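Brusik – a word list of household chores, README

Last touched: 2018-05-01

Hi, and thanks for downloading this! Brusik is a list of the words people use for chores. I started it because I was writing a little reminder program (Rerniron, more on that below) and got annoyed that it understood "vacuum" but not "hoover the stairs" or "run the sweeper round". So I started a text file, and the text file got out of hand.

There are 965 entries in this version. Each one is a chore phrase as a person said it or wrote it down, plus a plain version, plus a few tags. It's all English, mostly American, with a sprinkle of British because half my family is from over there and I couldn't leave out "do the washing up".

What's in the folder

brusik.csv – the whole list, one phrase per line
rooms.csv – the room names and their other names (den, family room, front room, all that mess)
verbs.txt – just the verbs, alphabetical, handy if that's all you want
old/ – the January version, kept so that older scripts don't fall over
README – you're in it

The columns

phrase: what was said, spelling and all. I fixed typos only when I couldn't read the thing otherwise.
plain: my own boring rewording. "Give the tub a once-over" becomes "clean bathtub quickly".
room: one of 10 values. If a chore could happen anywhere it gets "any".
effort: 1 to 4, where 1 is "while the kettle's on" and 4 is "there goes Saturday".
source: where it came from, see the next bit.
note: mostly blank, sometimes me rambling.

The file is UTF-8 with commas, and quotes around anything that has a comma in it. Excel will turn a couple of the phrases into dates if you let it (looking at you, "1/2 load"), so import that column as text.

Where the words came from

Three places. The biggest pile is old chore charts – I asked on the Sudport neighborhood board if anyone had some they'd type up for me, and wow, did they. Fridge charts, roommate agreements, a babysitter's instructions that went on for four pages. The second pile is things I heard and scribbled down, at home and at other people's homes (with permission, I promise I'm not lurking in your pantry). The third pile came from the Majimbun forum, where there's a long thread about what everybody calls the cleaning of the bathroom sink.

That thread deserves its own paragraph. People wrote sink, basin, washbasin, hand basin, bowl, lav and "the vanity", and meant the same thing by every one of them. Then the verbs! Scrub, wipe, rinse, swish, do, freshen, hit. "Hit the sink" has its own line in the file and I love it. I ended up with more bathroom phrases than kitchen ones, which I did not see coming, so if you train anything on this please remember that it leans bathroom.
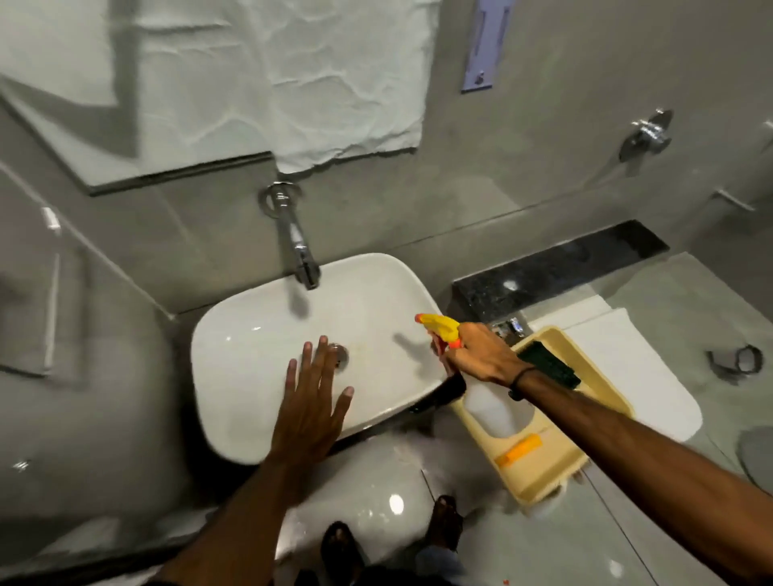
Spray bottle aimed at the basin. In the file: "spritz the sink", room = bathroom, effort = 1.

A word about effort scores

I made these up by myself, at my desk, with coffee. They are one person's opinion. I have strong feelings about ovens (4) and none at all about ironing (2), and somebody who irons for a living would surely swap them. If you need real numbers, go get your own scores from a bunch of people and please send them to me, I'd be thrilled to add a second column.

Same goes for the plain column. Where a phrase was vague I picked the most ordinary meaning. "Do the floors" is down as "sweep and mop floors", but in my house growing up it only ever meant vacuum. "Straighten up" nearly broke me. It's in there with a note.

How the tags deal with places

A chore phrase usually has a thing in it and sometimes a room, and lots of the things live in more than one room. Sink is the worst (kitchen, bathroom, laundry, garage), then shelf, then mat. My rule is to go by the chart it came from. If the line sat under a heading that said BATHROOM, the room is bathroom. If there was no heading, I went with "any" and moved on with my life.

Tub has a different problem. In the charts it can be the bathtub, a dish tub, or a plastic tub that stuff goes in, and "empty the tub" could be any of those. I split them by hand: tub (bath), tub (dish), tub (storage). When I couldn't tell, the note says "tub??" and you can filter on the question marks.
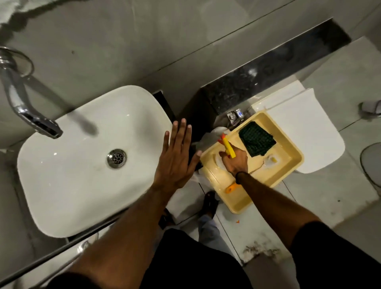

Washbasin on the left, plastic tub on the right. The second one gets tub (storage) in my tags.

Known problems

- Some phrases appear twice with different spellings. I've left "tidy up" and "tidy-up" as separate lines for now. If you'd rather merge them, strip the hyphens first.
- Yard work is thin. Most of my sources live in apartments.
- "Any" is used too much. I know.
- The source column is blank for a handful of early lines from before I thought to keep track.
- No pet chores yet, apart from "litter" and "walk him", which I can't really defend as full coverage.

Using it

Do what you like with it, for fun or for work. I'd enjoy a mention but won't chase you. Please don't put the source column next to any guess about who wrote a chart – I took out names and addresses before typing anything in, and I'd like it to stay that way.

If you want to see it doing something, Rerniron is the reminder program I mentioned. It reads brusik.csv when it starts up and matches whatever you type against the phrase column, then the plain column, then it gives up and asks. It's slow and a bit silly and I use it every day. It has its own README, which is much shorter than this one.

Sending me words

Yes please! Put them in a text file, one per line, and tell me which part of the world you learned them in. Whole charts are even better than single words, as the headings help me so much with the rooms. Leave out anybody's name. I add new ones in batches, usually when it's raining, so don't worry if yours takes a while to show up.

Things I'm hoping to get next: laundry words from people who share a laundry room, anything said to teenagers, and the name you use for that last bit of cleaning before guests ring the bell. We say "panic lap" at my house. It's in the file, effort = 4.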